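Revised 21 March 2020

# Stocking and Cleaning a Refrigerator Drawer for Drinks

These notes apply to a pull-out drawer in a standard kitchen refrigerator. Settings and dimensions differ by model, so check the manual before changing anything.

## Cleaning the drawer

1. Empty the drawer and pull it to the stop. Most drawers lift at the front and come off the rails at that point.
2. Let cold plastic reach room temperature before washing. Hot water on a cold drawer can crack it at the corners.
3. Wash with warm water and dish soap. For dried syrup, lay a wet cloth over the spot for 6 minutes, then wipe. Do not scrape with metal.
4. Clean any slots with a soft toothbrush. Syrup collects on the lower edge of each slot and is easy to miss from the front.
5. Rinse, dry fully, and wipe the rails before refitting.

Abrasive powder dulls white plastic, and the dull patches stain faster afterward.

## Loading cans

Lay cans on their sides, starting at the back. A standing can tips when the drawer is opened quickly, and in a shallow drawer the rim may catch on the shelf above. Keep vent slots clear by a finger's width.

Chill new cans behind the old ones. If the drawer is too full for that, turn the new cans so their tops face the other way and use the others first. Khadija Samir marks hers with a grease pencil instead, which also works but rubs off on damp metal.

Never put cans in a drawer that runs below freezing. Some convertible drawers have a meat setting cold enough to split a can of soda.

## Bottles

Check the cap before a bottle goes in on its side. A screw cap that has been opened once may seep slowly, and the leak ends up under the cans.
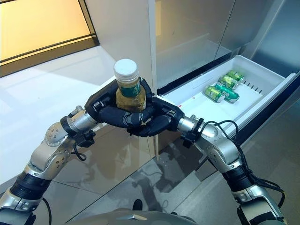 Bottles too long to lie flat belong in the door. Do not wedge one diagonally between the drawer walls; the pressure bows the sides and the drawer starts to bind on its rails. When moving a full bottle, support the base with one hand and hold the upper part with the other. Thin plastic flexes when gripped at the middle only.

Close the drawer slowly after loading. If the cans roll forward, a folded dish towel across the floor in front of them will hold the row. Replace the towel when it feels damp.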